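Jarkton Wood Frame and Rod Set
Sold by Orano Workshop Supply
Item no. 1154

Open wooden frame for a workshop, studio or storage room, supplied with a separate metal rod. Comes in parts for assembly on site.
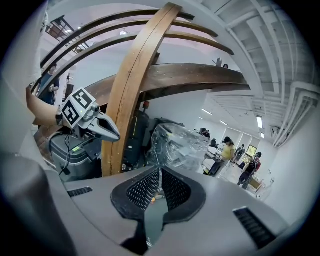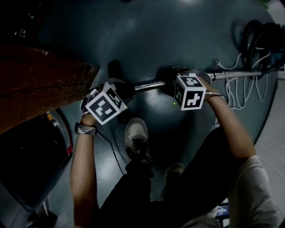 First picture: wooden frame, light and dark parts. Second picture: silver metal rod.

Description
The Jarkton is a freestanding frame made of wood, with uprights, slats and a broad crossbeam. It is left open on all sides, so you can reach through it and fit your own shelves, hooks or cloth panels. The wood is sold in two tones, light honey-brown and dark brown. Sets can be ordered in one tone or mixed at no extra charge. Grain and color vary from piece to piece and may not match a set you bought earlier.

The rod is packed with the frame but is not attached to it. Most customers use it for hanging light items. It can also be bought alone as a replacement.

What you get
Wooden frame parts
Metal rod, silver color
Rod brackets, 2
Bag of screws and washers
Printed assembly sheet

Not included
Screwdriver, wall anchors, shelves.

Assembly
Lay the parts out on a flat floor and check them against the sheet. Join the uprights to the crossbeam first, then add the slats. Leave the screws a little loose until the whole frame stands square. Fit the rod last. A second person is needed to raise the frame.

Details
Frame weight: 27 kg
Finish: clear, water-based
Use: indoor only
Brackets: Vurov standard pattern. Mondal brackets do not fit this rod.

Care
Dust with a dry cloth. Wipe up spills right away. Do not use wax or oil on the dark parts, as it leaves marks. Tighten the screws again after the first month of use.

Ordering
Ships in 2 boxes, which may arrive separately. Please open both before you report a missing part. Returns are accepted on unassembled sets in the original packing. For orders over 500 dollars, delivery is free within our regular area. Replacement screws and brackets are sold under Spare Parts.

Page updated Jul 24, 2026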